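Kitchen countertop

A kitchen countertop, also called a worktop or counter, is a raised, flat, horizontal surface used mainly for preparing food. It is usually fixed on top of base cabinets and set at a height that lets an adult work while standing. The term covers surfaces made of many materials, among them wood, natural stone, tile, laminate, stainless steel and concrete.
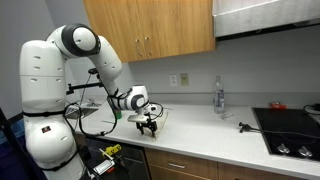
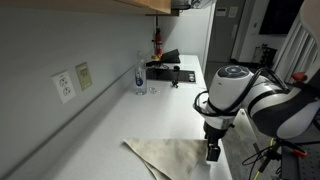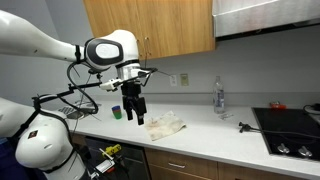
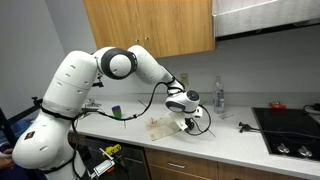
Kitchen countertops with robot arms. First picture: a pale wooden cutting board on the counter. Second: a folded beige cloth on a white countertop.

History

For most of history, food was prepared on tables. A household kitchen had one large table in the middle of the room, and flour bins, pans and crockery were kept in separate pieces of furniture along the walls. Stone slabs were set into dairies and pantries, where a cool surface was useful for butter and pastry.

Freestanding cabinets with a pull-out work surface became common in the early 20th century. The continuous counter, running unbroken over a row of matched cabinets, spread between the two world wars together with the fitted kitchen. Early versions were covered in linoleum or tile, with a metal strip along the front edge. Plastic laminate largely replaced both after the Second World War. It was cheap, came in many colors and could be glued to a board core by a local joiner.

Stone returned to ordinary houses late in the century, when machine cutting and polishing brought the price down.

Materials

Wood countertops are made from strips glued together, either with the long grain showing or with the end grain facing up. End-grain tops are harder on the wallet and easier on knives. Both kinds are oiled or sealed and can be sanded when they become marked.

Granite resists heat and scratching but is porous, and most types are treated with a sealer. Marble is softer and is etched by lemon juice, vinegar and wine. Soapstone does not need sealing and darkens with age.

Laminate is a thin decorative sheet bonded to a board. It cleans easily but can be scorched by a hot pan, and water that gets into a seam makes the board swell.

Stainless steel is standard in restaurants. It dents and shows fine scratches, which blend together over time into an even, dull finish.

Concrete tops may be cast in place or in a workshop. Hairline cracks are common and are generally considered part of the material – buyers are often warned of this in writing.

Dimensions

Height is the measurement most often disputed. In the United States the usual figure is 36 inches from the floor, with a depth of 25 inches, so that the top slightly overhangs the cabinets. Shorter cooks often find this too high for kneading dough, and some kitchens include a lower section for the purpose. Wall cabinets are normally hung 18 inches above the surface.

Edges may be square, rounded or beveled. A drip groove cut under the front edge keeps spills from running back onto the cabinet doors.

Regional practice

In the old mining town of Ninduritz, local slate was used for counters as well as roofs. A survey of older houses by the building historian Oľga Lukáč recorded 258 kitchens with slate tops still in use, almost 30 of them with a shallow basin cut directly into the slab. The quarry at Carretero, which supplied the later ones, also sold offcuts as pastry boards.

The coastal village of Sirkivik had little stone that could be split cleanly, and counters there were built from ship planking laid over trestles. A rebuilt kitchen of this type is shown in the village museum, which opens to visitors from June.

Care

Most surfaces are cleaned with warm water and mild dish soap. Scouring powder dulls laminate and polished stone. Acidic cleaners, including vinegar, should be kept off marble and limestone. Oil finishes on wood are renewed when water no longer beads on the surface – in a busy kitchen, this may be every few months.

See also

Backsplash
Butcher block
Fitted kitchen
Kitchen island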